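# Working next to the arms: tips from the packing kitchen

*Updated 4 March 2021*

We put two robot arms on the plating and sorting bench at Benum last June. These notes started on a clipboard by the sink. Sandrine Lecomte typed them up, and the rest of us have added to them. They're for anyone who joins the bench, and for the Billum shop, which gets its own pair soon.

## Before you switch on

Wipe the table first. A damp cloth with a drop of dish soap takes off most smudges. Don't use scouring powder, even on scuffs. It dulls the top and leaves grit where the plates go.

Dry the table with a second cloth. Plates slide on a wet surface, and a plate that has moved an inch is a plate the gripper will miss.

Run your hand under each cable. If one is pulled tight, fix it now. Cables that hang off the side get looped and tied, never taped to the floor.

Sleeves up, lanyards off, long hair tied back. Same rule as for the slicer.

## Laying out plates

- Leave a hand's width between plates. More if you have it.
- Use plates with a low rim for the small jobs. Deep bowls hide what's in them and the fingers bump the side.
- Don't stack. One plate, one spot.
- Put the item fully on the plate. If it hangs over the rim it tends to roll when it's picked.
- Chipped plates go in the Gautier crate by the back door and get written off there.

Markers are what we use for the morning check, before any food comes out. They're light, they don't break, and they roll about as much as a breadstick does. Cap on, always. Marker ink on a plate comes off with rubbing alcohol and a paper towel, followed by a normal wash. On the table, try soap first and alcohol second. 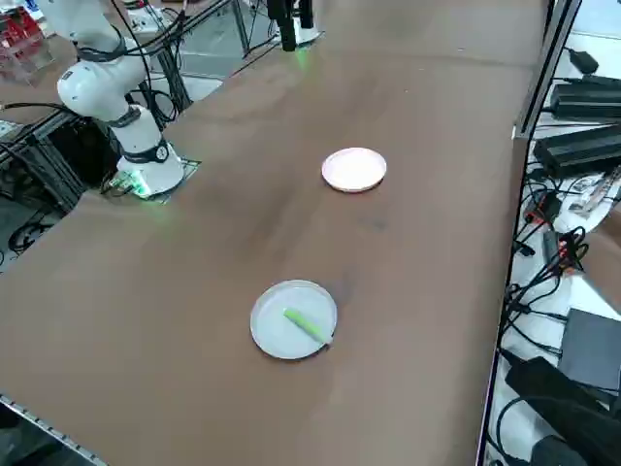 If the morning check fails twice, stop and call the shift lead. Don't keep nudging the plate to help. We did that for most of the first month and it only hid the problem, which was that the bench had been bumped during mopping and nobody had reset it.

## What changed for us

People ask this more than anything else, so it may as well be written down.

The lifting and setting down is less. Sandrine did 321 trays on her last full hand shift and her wrist was bad for days afterward. She now runs the bench and does the hand work only when the arms are down. Two people moved to prep, which pays the same. No one was let go over it, but the early shift did lose an hour of overtime and some of us miss the money.

There's more standing and watching. That is tiring in its own way – your eyes go before your feet do. We swap every 40 minutes and the swap isn't optional. A rubber mat helps. So does a stool at the right height, set back from the table.

The noise is less than the old conveyor. You can talk at a normal level.

Cleaning takes longer. Allow a good 15 minutes at the end of a shift, and don't let anyone talk you into skipping it.

## Cleaning down

1. Stop the arms with the switch, then wait until they've come to rest.
2. Clear the plates and take them to the sink.
3. Wipe the casings with a barely damp cloth, top to bottom. No spray bottles near the joints.
4. Use a soft dry brush on the grippers. Crumbs get in at the base of the fingers.
5. Keep wet cloths well away from the power supplies. Dust those once a week with everything unplugged.
6. Sign the sheet.

The Tonia degreaser is for the stove hood only. It left a haze on a casing and we never got it out.

## Spare parts and stock

Finger pads are in drawer 2, on the left. Order code 3194. Take one, write it down. Reorder when you open the last bag.

For faults out of hours, ring extension 3715 and say which arm it is before anything else.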